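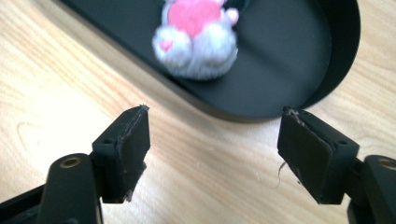

The pink heart one, on the tray.

I've been doing a bit of teaching lately, if you can call it that. My pupil is a learning system, and the lesson is plush toys, over and over, with a gripper in each hand. Thenmozhi asked if I'd take the afternoon slot in September and I said yes before she'd finished the sentence!

We're after 600 good examples for the first set and I've done about 100 so far. Every one starts with me putting my hands back near the front of the table, fingers open, and having a little think about which side to go in from. Then off I go, nice and slow (I am not a slow person, so this is harder than it sounds). 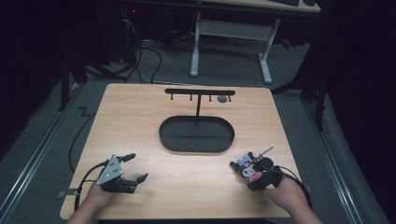
Two grippers, two cables, and the stand with its tray.

The right one has the stickers and I've decided it's my favourite - no other reason. The cables took some getting used to. My first day I kept glancing down at them, and Yamuna watched the recordings back and told me my hands wandered every time I did it. Fair enough. We binned those and started again.

What I like is how much you notice about your own hands. I'd have told you I pick up a soft toy the same way each time, and I don't, not even close. Yamuna reckons that's good, as the system needs to see a bit of variety, just not sloppiness.
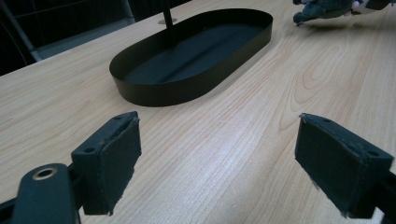
Nothing on the tray in this one, and the grey-green fellow up in the corner.

He's my nemesis, by the way. I always want to grab him too high up and have to talk myself out of it. More of him tomorrow, I'm on at 2.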